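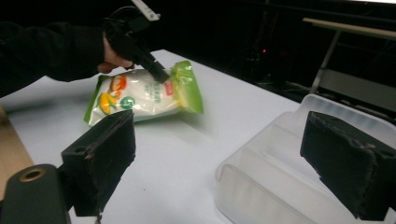
Pantry bench, Tuesday, started 9:40

Good morning to be at this bench! The whole dry goods shelf came down yesterday evening and today everything gets sorted, weighed and given a home. I've been wanting to do this since we moved the bench into the Didley room, and now that there's a clear stretch of white table to spread out on I can finally see what we own.

Working rule for the day, same as on the whiteboard: one packet at a time. Lay it flat, smooth it, find the date, weigh it, write it down, then decide on the tray or the box. I tried two at a time for the first ten minutes and wrote the weight of one against the name of the other. Crossed out on page 14, please ignore.

Scale: the old Krishnan one, the one with the slow display. Checked it with the test weight before starting and again at 11:15, no drift either time. Lovely thing. It does take its time settling if you set a floppy bag down half off the pan, so fold the bag under itself first.

Running total before lunch: 3,081 g of dry powders and starches, packaging included. I'll take the packaging off the figure later when I have some empties to weigh. The shelf is rated for 4,000 g per bracket pair according to the note taped under it, so all of this could go on one span and still leave room. Very pleased about that, it means the second span is free for jars.

Snacks are a separate matter. They've been living in among the ingredients and I'd like that to stop. Snack bags puff up, slide over each other and take three times the space their weight deserves. Idea: snacks get the low drawer by the door, standing on edge with the crimped end up like files in a cabinet. Tried it with what we had and it works a treat as long as the drawer is full. Half full, they all lie down again. A bookend might do it. There's one in the Ratby cupboard, must go and look.

11:50. Starches

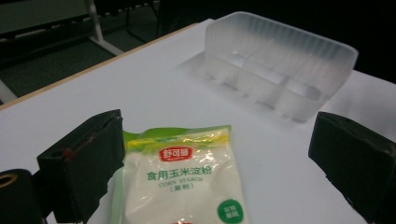 Corn starch is the one I was most looking forward to, because the sauce tests and the modeling dough tests both draw on it and both groups have been guessing at how much is left. From now on it has its own line in the book. The bag in use today is the 舒可曼 one, with the green band across the top and CORN STARCH in small English letters under the Chinese name, so anyone can pick it out even without reading 食用玉米淀粉. Please copy the (粟粉) onto the shelf label as well, as some of us know it by that name and went looking for a different product last month. It also lies nicely flat, and that makes me want to store it that way, in a shallow tray.

Weighed 651 g of starch set aside for the dough tests, in the lidded tub, labeled. Tub is on the left of the shelf. The sauce people can have whatever is in the bag after that, but please write down what you take, even a spoonful.

Side test, because I couldn't resist: does lying flat make starch cake up more than standing? Put two small sealed pouches from the same scoop in the cupboard, one flat and one upright, and will open both after 72 hours. My bet is no difference at all in a cupboard this dry. If I'm wrong I'll happily redo the trays. Rub a pinch between the fingers, look for lumps, sieve, weigh what stays in the sieve. Same sieve for both!

Clear trays versus the white boxes, after a morning of trying both: trays win for anything flat, since you see the front of the packet straight away and can lift the lot out in one go. The boxes are better for small stuff and for anything that might leak. I do wish the boxes were clear all the way through, you end up lifting lids.

Labels: the Grarnus tape sticks to the trays beautifully and peels off the boxes within the hour. Wiped one box with alcohol and tried again at 2:10. Still on at 3:00. Will look in the morning.

To do
- bookend for the snack drawer
- weigh empties, correct the total
- second label on the corn starch tray, both names
- open the two pouches, sieve
- ask who wants the second span before I fill it with jars
- fresh pen for this notebook, the blue one skips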